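Ticket 318: demo cell faults before and during open day
Site: Marsden, ground floor demo room
Equipment: Tivora arm with two-finger gripper, small belt conveyor, fixed camera, Prendenik cell controller
Opened: 2019-08-06
Priority: High until end of visit, then Normal
Status: Open, one item outstanding

## Reported problem

The pick-and-place demo for the Matum open day stops partway through a cycle. The arm goes to the pick position over the belt, closes, and the controller reports `PICK NOT CONFIRMED`. Operator has to clear the fault at the panel and restart. On the morning run-through this came up in 8 cycles out of 20. The rest ran clean.

Visitors come through in groups. Each group gets the same short program: arm picks a push button from the table, sets it on the belt, belt indexes to the camera, camera reports cap color, belt returns, arm picks the button back off the belt. The fault only comes up on the last step, picking back off the belt. Picks from the table have not faulted once.

## What was ruled out first

- Gripper air/power: the gripper is electric, supply voltage steady at the connector.
- Finger wear: pads checked, no play in the fingers with the gripper powered.
- Arm calibration: ran the reference point check three times, same result each time.
- Program version: matches the backup from May. Nobody has edited the pick routine since.
- Network: no dropped packets between controller and camera during the faulted cycles.

I also swapped the camera cable because it was the easy thing to try. No change. The original cable is back in.

## Log

**08:10.** Reproduced the fault on the fourth cycle. Gripper closes on the button body but the finger position at stop is wider than the program expects. The controller has a window for "part present" and the reading falls outside it, so it calls the pick failed even when the part is held.

**08:25.** Watched the next several cycles from the side. Button goes down on the belt square to the rail. After the belt indexes out and back, it is turned a few degrees. Fingers then close across the corners of the body and stop early. That matches the wide reading.

**08:40.** Tried the belt at half speed. Better, but still faulted once in ten cycles. Half speed also makes the demo run past its slot, so I don't want to leave it there.

**08:55.** Stopped the belt by hand at the camera position with one button on it to look at how the part sits after a start and stop.

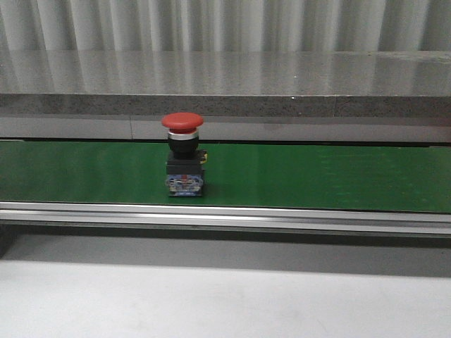

The ramp time on the belt drive was set to 200 ms, and the same value was used for both start and stop. I had assumed the part was slipping at the start of the move. To check, I put a pencil line on a scrap of tape beside the part and ran the belt out only, no return. It did not turn on the start. It turned on the stop. These parts are tall for their footprint, with the wide red cap on top and the contact block at the bottom as the only thing touching the belt, so they rock when the belt brakes hard and settle at a new angle. The right half of the belt also has a lighter worn area with scuff marks. I don't know yet if that matters and have noted it as a separate item below.

**09:15.** Changed the stop ramp to twice the start ramp. Start ramp left alone. Ran ten cycles at full speed with a red button, no faults. Ran ten more with a yellow one, one fault.

**09:30.** The one fault was a different thing. The part had been set down turned before the belt ever moved. The arm picks from the table at taught positions, and if a button has been bumped or put back by hand at an angle, the arm carries that angle over to the belt. During the run-through people had been picking the buttons up to look at them and putting them back wherever.

**09:40.** Changed the routine so the camera result includes body angle as well as cap color. The camera already reports it, we were just throwing it away. The arm now turns the wrist to match before the return pick. Limited the correction to 15 degrees either way. Past that, the program stops and asks the operator to straighten the part, with a plain message on the screen in place of the fault code.

**10:05.** Twenty cycles, mixed colors, full speed. No faults. Told the front desk we could take the first group.

**10:30.** First group in. Ran clean.

**11:15.** Second group. One stop, `PART NOT FOUND`, on a table pick. This is a new message, not the original fault. Checked the table between groups with the arm parked near the conveyor and the gripper open.

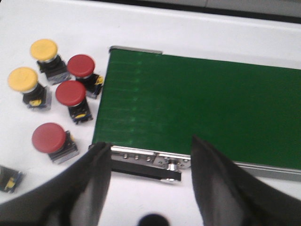 *Table layout between groups, gripper view.*

The parts had drifted off the taught spots. They were bunched together to the left of the conveyor, and one red one was sitting close to the side rail, where the left finger would have had little room to get down beside it. The pick routine doesn't look for parts on the table. It goes where it was taught. A missing part gives this message, and a part in the wrong place can give it too.

**11:30.** Put all the parts back on their spots with the setup template. Marked the spots with low-tack tape so whoever is at the table can reset them without the template. Took the spot nearest the conveyor out of the program, as it left too little clearance even when the part was in the right place.

**11:45.** Asked the person running the demo to reset the table after each group, and to hand visitors a part from the spares tray if they want to hold one. The table parts stay on the table.

**13:00.** Third and fourth groups. No stops.

**14:20.** Fifth group. Someone asked for the arm to be stopped mid-move, so the operator used the cell's hardwired emergency stop. Worked as it should. Recovery took longer than expected, as the gripper was holding a part and the restart routine opens the fingers before it moves. The part dropped a short way onto the belt and fell over. No damage to the part or the belt. Stood it back up and carried on.

**15:40.** Last group out. Cell powered down.

## Cause

Two causes, both giving the same fault code in the morning:

1. Belt stop ramp too short for a tall part. Part turned on braking.
2. Angle of the part on the table carried through to the belt with no correction.

The `PART NOT FOUND` stop was a table layout problem and is closed separately.

## Changes made

| Item | Before | After |
|---|---|---|
| Belt start ramp | 200 ms | 200 ms |
| Belt stop ramp | 200 ms | 400 ms |
| Angle correction on return pick | none | up to 15 degrees |
| Pick spot nearest conveyor | in use | removed |
| Table spots | template only | template and tape marks |

Program saved to the controller and to the Marsden share. The May backup is still there under its old name. Do not overwrite it until the new version has been through another visit.

## Outstanding

- Restart after emergency stop should hold the gripper closed until the operator confirms. Needs a change in the restart routine and a safety review before it goes in. Not to be done on site by editing the live program.
- Check the worn area on the belt. Run the same part on the worn side and the clean side with the old ramp and compare the angle. If there is a difference, order a belt.
- `PICK NOT CONFIRMED` covers both "nothing in the fingers" and "something in the fingers, wrong width." Split into two messages. Asked Prendenik support if this can be done from our side.

## Comments

**Demo desk:** Can the tape stay down? There is another visit using the same table and it took a while to get the spots right.

**Reply:** Yes, leave it. If it lifts, use the template again, it's in the drawer under the controller.

**Demo desk:** The operator message for a turned part is on screen for only a few seconds. One group missed it and thought the arm had hung.

**Reply:** Changed it to stay up until acknowledged. Loaded after the last group, so it has been tested with the arm in slow mode only. Please run a few full-speed cycles before the next visit and add the result here.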